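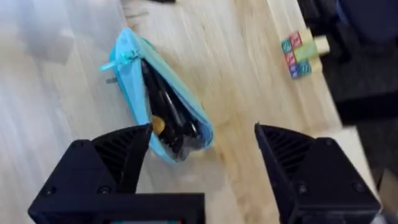
Os dedos da garra afastados diante de um estojo azul aberto, sobre a mesa de trabalho.

A falha que ninguém regista

Opinião. Fevereiro de 2023

O relatório interno sobre o incidente da célula de manipulação da Wundine ocupa sete páginas e dedica ao essencial apenas um parágrafo. Durante um ensaio de arrumação de material escolar, a garra fechou sobre um estojo com uma força superior à programada, manteve-a durante a subida e não respondeu ao comando de abertura. A operadora que se encontrava junto da mesa levou a mão ao objeto para o libertar. Sofreu uma contusão em dois dedos e regressou ao serviço no mesmo dia. O documento classifica o sucedido como "ocorrência menor, sem perda de produção".

A classificação é formalmente correta, segundo a tabela em vigor na empresa. É também, no entender de quem assina estas linhas, o maior problema de todo o processo.

As células de manipulação leve vivem há anos numa zona de tolerância. Os braços são pequenos, as velocidades são moderadas, as peças são estojos, canetas, blocos de brincar. Poucas administrações associam semelhante material à ideia de risco, e a própria disposição dos postos reflete essa descontração: mesas comuns, acesso por todos os lados, o botão de paragem colocado onde havia espaço. Numa linha de prensas, a aproximação de uma mão durante o ciclo daria origem a um inquérito. Numa mesa de ensaios, dá origem a uma linha numa folha de cálculo.

Importa descrever a falha com rigor. A garra em causa utiliza dedos com faces interiores estriadas, solução corrente para aumentar a aderência em objetos lisos ou deformáveis. O limite de força não é medido na ponta dos dedos; é estimado a partir da corrente do motor. Após uma atualização do controlador fornecido pela Justari, o parâmetro que converte corrente em força foi reposto no valor de fábrica, calculado para outro modelo de dedo. O sistema continuou a indicar uma preensão dentro dos limites. Para o painel de supervisão, tudo decorria com normalidade.

A segunda parte da falha é menos técnica. O registo de eventos mostra que, nas 24 horas anteriores ao incidente, o mesmo aviso de divergência entre posição pedida e posição medida foi emitido repetidas vezes. O contador acumulado desde a instalação marcava 2.278 avisos do mesmo tipo. Com um volume dessa ordem, o aviso deixara de ter significado para as equipas, que o confirmavam por rotina para poderem prosseguir. Não se pode imputar às operadoras esta prática. Um sistema que exige a confirmação permanente de mensagens sem consequência ensina as pessoas a confirmá-las sem as ler.

A Wundine respondeu com prontidão. Corrigiu o parâmetro, afixou uma instrução junto do posto e determinou nova formação para o pessoal. São medidas razoáveis, embora a instrução afixada mereça reparo. Diz que "é proibido introduzir as mãos na área de trabalho com o robô em funcionamento". Ora, com a garra bloqueada e o braço imóvel, a operadora tinha boas razões para considerar que o robô não estava em funcionamento. O motor permanecia, contudo, alimentado. A distinção entre imobilidade e ausência de energia é elementar em segurança de máquinas e continua ausente do texto que se destina a quem dela mais precisa.

Defendo três alterações, nenhuma delas dispendiosa. A primeira é que qualquer atualização de software num controlador de garra obrigue à verificação da força com instrumento externo antes de o posto voltar a ser utilizado, com resultado escrito e assinado. Na unidade de Oltstead este procedimento já é seguido e cabe no intervalo entre dois turnos.

A segunda respeita aos avisos. Cada tipo de mensagem deve ter um responsável identificado e um limite a partir do qual a célula para e só retoma após análise. Se a mensagem não justifica essa consequência, deve ser retirada do painel.

A terceira é a mais incómoda para as direções: rever o critério de gravidade. A tabela atual mede o dano produzido e as horas perdidas. Deveria medir igualmente o dano possível, tendo em conta a força disponível, a posição habitual das pessoas e a fiabilidade da informação que lhes é dada. Por esse critério, um posto que aplica mais força do que declara nunca poderia ser arquivado como ocorrência menor.

Dir-se-á que tamanha exigência é desproporcionada para equipamentos que pegam em canetas. O argumento foi apresentado pela Juntunen, integradora da célula, na resposta ao relatório, e tem alguma base: a energia envolvida é limitada e a lesão foi ligeira. Mas o mesmo controlador, com a mesma rotina de atualização, é instalado em garras de maior capacidade, destinadas a cargas bem diferentes. O defeito de procedimento acompanha-o para onde for.

A revisão da tabela de gravidade será discutida em março, na reunião anual dos responsáveis de segurança. O relatório da Wundine não consta, por ora, da documentação preparatória. Seria conveniente que passasse a constar, na versão integral e com o registo de avisos em anexo.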